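Sesenthorpe Parcel Shelf - your questions

Updated May. Read this before ringing please, the phone is only staffed till 4.

What is the parcel shelf?
A place to have stuff delivered if you're out all day. Back room of the Brular shop, Zavala Lane. You get a number, we take it in, you collect.

How much?
£20 a year per household. No charge per parcel. Students half price, bring your card.

How big can a parcel be?
Up to 100 cm on the longest side. Bigger than that, ask first. No tyres. No mattresses, rolled or otherwise.

Can I send returns from here?
Yes. Label on before you come in, we don't have a printer. Flat things need card both sides or they get bent in the van.

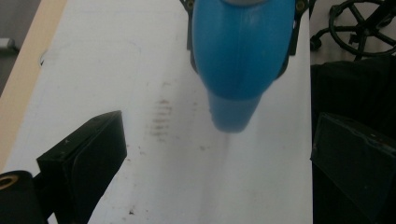

White surface with a pale edge strip.

When does the van go?
Half three. Miss it and it goes the next working day. Brumlow customers, yours is the same van so same time.

Can I post liquids?
Some. Shampoo, washing up liquid etc is fine within the UK if the lid is taped and the bottle is bagged. Stand it upright in a box and fill the gaps. No bleach, no nail varnish, no paint thinner. If you're not sure bring it unsealed and we'll look it up.
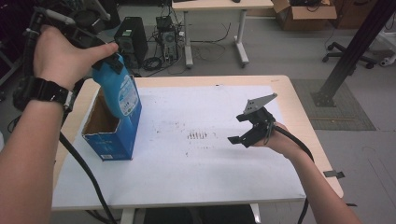
Uriel Espinoza wrote in to say cling film under the cap works better then tape, and he's had over 20 bottles go out that way without a leak. Fine by us, but bag it as well.

How long do you keep things?
Two weeks. Then a text, then back to sender.

Can someone else collect for me?
Yes if they have your shelf number and know the surname. A photo of the text is ok.

I've lost my number
Email Emiliano Quintero, adress is on your receipt. Shelf 41 is the spare, so anything that comes without a number ends up there. Try that first.

Do you take food?
Tins and dry only. Nothing for the fridge.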